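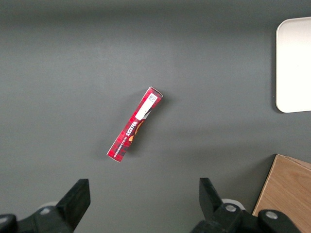

Section 5. Setting Up Your Pantry Shelf in Drudari

Welcome back! If you have come straight from Section 4, you already have an account, a household name and at least one other person invited to share your lists. Now we get to the part most people bought Drudari for, which is keeping track of what is in the kitchen so that you stop coming home with a third jar of mustard. Set aside an unhurried half hour for this the first time. Make a cup of something, put your phone on the charger for a bit beforehand, and start with one cupboard only.

Before you begin

You will need the phone or tablet you signed in on, a clear stretch of counter or table, and decent light. Daylight from a window is lovely, but an ordinary ceiling light will do. Wipe down the packages if they are dusty or sticky, especially anything that has been living near the stove.

Note: The free plan holds 300 items per household. That is plenty for most kitchens, but if you bake a lot or keep a second freezer, please read "Item limits" at the end of this section before you scan everything you own.

Creating your first shelf

1. Open Drudari and tap Shelves, then New Shelf.

2. Give the shelf a name that everyone at home will understand. "Cupboard left of sink" is a fine name. "Misc" is a name you will regret by November.

3. Choose a storage type: Dry, Cold or Frozen. This sets how often the app reminds you to look at dates, and you can change it later from the shelf's own menu.

4. Tap Save. The shelf will appear empty, with a gray plus sign in the middle.

Adding items by code

5. Take everything out of the cupboard and stand it on the counter. Yes, everything – it goes much faster than reaching in and out, and you get to wipe the shelf while you are at it.

6. Tap the plus sign and choose Scan. The first time you do this, your phone will ask whether Drudari may use the camera. Choose Allow While Using.

7. Lay the package down with its code facing up and hold the phone above it, a hand's length away. Long, narrow packages can lie at any angle you like. The app reads striped barcodes and the small square kind equally well, so if a package has both, use whichever is less wrinkled.

8. Wait for the short buzz. The item's name will appear at the bottom of the screen. Check that it is right, fix the spelling if you care to, and tap Keep.

9. Enter the best-by date if there is one. You may skip this for salt, sugar and the like, and the app will not nag you.

10. Carry on with the next package, and put each one back in the cupboard as soon as you have kept it. That way you always know what is left to do.

Caution: Do not scan medicines, vitamins or cleaning products onto a food shelf. Drudari suggests meals from whatever it finds there and has no way of knowing that something should never be eaten.

Caution: If a package has been refilled with something else (we all have a cookie tin full of rice), the code will give you the old contents. Add these by hand.

Adding items by hand

Loose produce, bulk goods and homemade jars have no code, so tap the plus sign and choose Type It In. A name is all you need. Quantity, date and notes are there if you want them. Our own Aba Antwi, who tested this part in her kitchen for a whole winter, likes to put the name of the store in the notes, and it is a habit well worth borrowing if you shop in more than one place.

If a code will not read

Tilt the package a little to move any glare off it. Flatten a curved or crumpled wrapper with your fingers, keeping them clear of the code itself. Wipe the camera lens with a soft cloth. If none of this helps, you may see one of these messages:

Message 162: The code was read, but the product is not in our catalog yet. Type in the name once and your household will have it from then on.

Message 287: The phone is offline. Your item is saved on the phone and will be sent to the shelf when you reconnect. Please don't scan it again in the meantime, or you will end up with two.

Item limits

Used-up items stop counting as soon as you swipe them away, so it pays to tidy now and then. Many households like to do it on a Monday, after the weekend's cooking. If you are still bumping up against the limit, open Settings, then Household, then Plan, to see the larger sizes. Whoever set up the household is the only person who can change the plan, so if the button is grayed out, go and find them and ask nicely.

Once your first cupboard is done, go on to Section 6, Sharing a Shelf, or simply close the app and do another cupboard tomorrow.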